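3.2 Small storage on shared tables

The second group of records concerns small storage, by which we mean any box, tray or drawer unit that a person can lift with one hand. Such units were present in many of the homes and offices we studied. Earlier work on household order looks mostly at closets and kitchen cabinets, and small storage is often counted together with decoration. We think it deserves a separate treatment, as the rules people follow for it are much weaker.

In the December interviews we asked 80 participants to say what their drawer unit was for. Most of them named one purpose, for example stationery or sewing. When the same participants listed the contents, the purpose and the list agreed only in part. Office supplies and toys were the most frequent mixture. We call this condition a mixed drawer, and Figure 3 gives a typical case: a binder clip shares the upper drawer with a small red cup, a yellow chick-shaped toy and a green and white toy vehicle.

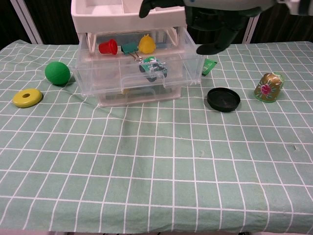 Figure 3. Mixed drawer in a transparent two-drawer unit with a divided tray on top. Other small objects, among them a green ball and a yellow disc with a hole, lie on the tablecloth near the unit.

Transparent walls seem to have two effects that work against each other. On one side, participants said they could find an object without opening each drawer, so they felt less need to sort. On the other side, the disorder stays visible, and several participants told us that it disturbed them – mainly when guests were expected. Owners of opaque boxes reported the second feeling rarely, but they also forgot more often what the boxes contained.

The surface next to the unit should be considered as a part of the storage. Of the 250 objects in our Jumton list, 130 were recorded at least once on the table beside a unit and at least once inside it. For this reason we do not code an object on the table as "misplaced" when it lies within reach of the drawer. The coding scheme of the Kan survey does so, and our numbers can therefore not be compared directly with theirs.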